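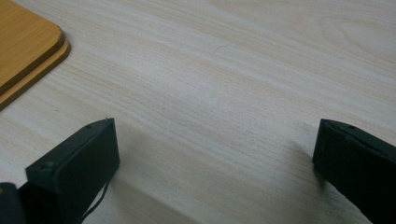 Chapter 3
Clearing Down to the Tabletop

Ailbhe Egan
March
11 min read

I learned to set a table from my uncle, who fitted out a tea room and cared a great deal about coasters. He would put down two of them, sit, reach for a cup that wasn't there, then get up and move one of them an inch. I was 14 and thought he'd lost his mind (I do it myself now, every time).

So before we get to plates and cutlery in Chapter 4, I want to spend a while on a table with almost nothing on it. Pale wood grain is a lovely thing to practice on, because anything orange or tan shows up right away, and so do crumbs and stray hairs! Wipe it down, then run your palm across. Your hand will find what your eye missed.

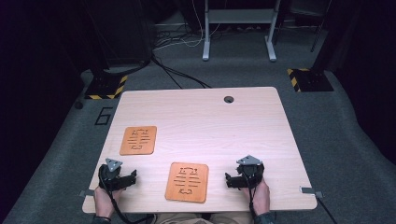

Now take two square pads and try them in different spots. One near the middle and one closer to the front edge feels relaxed, a bit like two people who've been talking for an hour. Line them up and the whole table stiffens. If your pads have a pattern cut into them, decide which way the lines should run and sit down before you commit, as it looks quite different from a chair.

Stacking comes next. Put one pad on top of the other and turn the corners until they match, or let the lower one peek out a little, which I rather like. Freya Marsden, my old teaching partner, can't stand it and squares up every stack she passes.

Start with Exercise 3.1 and give it a whole cup of tea's worth of time.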